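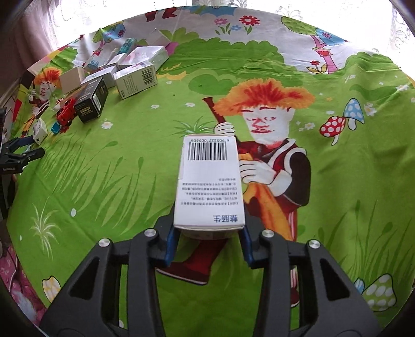 Medicine box with blue lettering, over a green cartoon-print cloth

Leasing Assistant, Full Time
Jomico Property Management

Jomico manages rental apartments and townhomes for private owners. We are hiring a leasing assistant for our Wellia Court office. The property has 200 units, a mix of one and two bedroom apartments, plus a row of townhomes on the north side. You would report to Kerstin Janssen, the property manager.

What you will do
Answer phone calls and emails from people looking for a rental
Show vacant units and the model apartment
Take applications and check that they are complete
Prepare leases and renewal letters for signature
Walk each unit before move-in and write up anything that needs repair
Enter work orders and pass them on to Hauke Frerichs in maintenance
Keep our online listings current, including rent, photos and available dates

What we need from you
High school diploma or GED
At least 2 years in leasing, front desk or retail work
Valid driver's license and your own car
Comfortable with email, spreadsheets and online forms
Able to climb stairs, as the apartment buildings have no elevators

Experience with fair housing rules is a plus. If you have none, you will take the training course in your first month and we pay the fee. A real estate license is not required for this position.

Hours and pay
Tuesday through Saturday, 9 to 6, with an hour for lunch. The office is closed Sunday and Monday. Pay is hourly and depends on experience. There is a leasing bonus, paid monthly. Health insurance starts after 60 days. Employees who rent from us get a discount, but living on site is optional.

We also manage Ko Terrace across town, and you may be asked to cover the desk there when Gerd Wiegand is on vacation. Mileage is paid for those days.

How to apply
Send a resume and a short cover letter through the form on our Careers page, or drop them off at the leasing office, 460 Mavusum Road. Please include two work references with phone numbers. Interviews are held in person at the office.

Posted Wednesday, September 21, 2022. Open until filled.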